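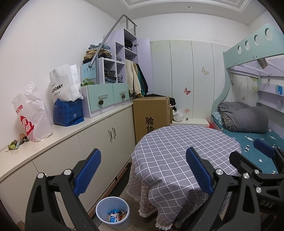
I've been putting off writing up my gripper notes for ages, mainly because they live on the back of an envelope and half of them are rude. But Solène Perrin asked me again last week how I keep the hand-held ones going, so I've finally typed them out. These are the habits I've fallen into for the sort with two linked fingers and a ribbed pad on each tip. Yours may differ a bit, so keep the maker's sheet handy.

Pads first!

The ribs fill up with fluff. If you're picking up clothes, bags and bedding all day you'd be amazed what gets down there, and a clogged pad lets a sock slide straight out. I use an old soft toothbrush with warm water and the tiniest drop of washing-up liquid, brushing along the ribs, then a wipe with a plain damp cloth and leave it to dry on a tea towel. Please don't use furniture polish (yes, I did, and yes, everything shot out of the fingers for two days). Kitchen roll leaves bits behind, so I've stopped using that as well.

If a pad has gone shiny, or there's a split at the root of a rib, change it. Do both fingers at the same time – one new pad and one old one will twist whatever you're holding, and you'll spend an evening blaming the linkage.

Pins and linkage

Take the battery out or unplug it before you poke about in here. Open and close the fingers slowly by hand and feel for a gritty spot. Mine nearly always turns up at the pin nearest the tip. Wrap a bit of lint-free cloth round a cocktail stick, work it round the pin head, and pull out any threads with tweezers. Long hair is the worst, it winds itself round and you can't see it until you've got a torch on it.

Then one small drop of light oil on each pin, no more. Corrado Bassi at the Lodside repair bench taught me to put the drop on a pin first and touch that to the joint, so it never runs down on to the pad. Wipe off anything that's left over.

Getting the fingers to meet

Close them on a strip of ordinary paper and give it a gentle tug. It should drag evenly right across. If one corner comes away easily, loosen the finger screws half a turn, close the fingers on the paper again, and nip the screws up a little at a time, swapping sides as you go. Don't lean on the driver. I've stripped 2 that way and the replacements took until August to come.

Odds and ends

Screws go in a jam jar lid with a magnet stuck underneath. Spare pads go in a biscuit tin, flat, away from the radiator, or they take on a curl. I park mine with the fingers slightly open so the ribs don't get squashed.

Meifang Fan swears by talc on the pads before they go into storage. I haven't tried it yet, so if you have, leave me a comment and tell me how you got it off again.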